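Rakudeo manipulation software: progress report to the Sperling fund
Period ending September

Summary

Work on the grasp planner is on schedule. The perception module is about three weeks behind, and we expect to recover most of that before the next report. No change to the budget is requested.

1. Simulation and wrist views

The simulator now renders a separate view for each gripper. We ran 1868 trials in the period, against a target of 800. Views with little texture still give the depth estimator trouble, and it returns low confidence when no object lies between the fingers. The planner now treats this as a reason to wait for a new estimate.
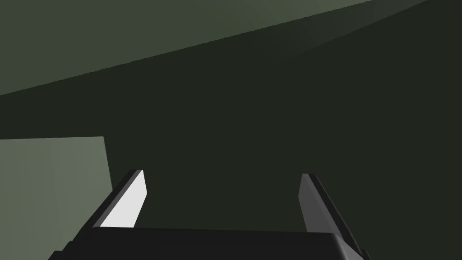
Wrist view in simulation, gripper empty.

2. Two-arm planning

The collision checker was rewritten at Romley and tested with mixed tableware and metal trays. Median planning time fell by 66 per cent. The arms no longer stop when their planned paths only come close to each other. Shadows on walls caused false obstacles in an earlier build, and a filter for these has been merged. 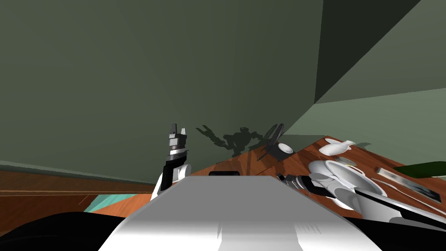

3. Object pose

The pose estimator was trained further on small household and office items. Phones with keyboards remain the hardest group, as the model sometimes confuses the two ends. We have added 901 labelled renders to the training set, with objects turned to all angles. Results from the retrained model will be sent to Fonholm for checking in the next period.

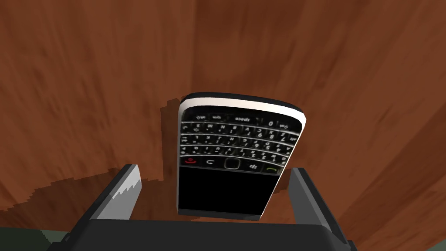
When will the software be tried on hardware?
After the pose estimator has passed the Fonholm check. The control code is ready, but we do not want to run both arms on estimates that may be the wrong way round.

4. Next period

Finish retraining, release the log viewer and write the operator guide.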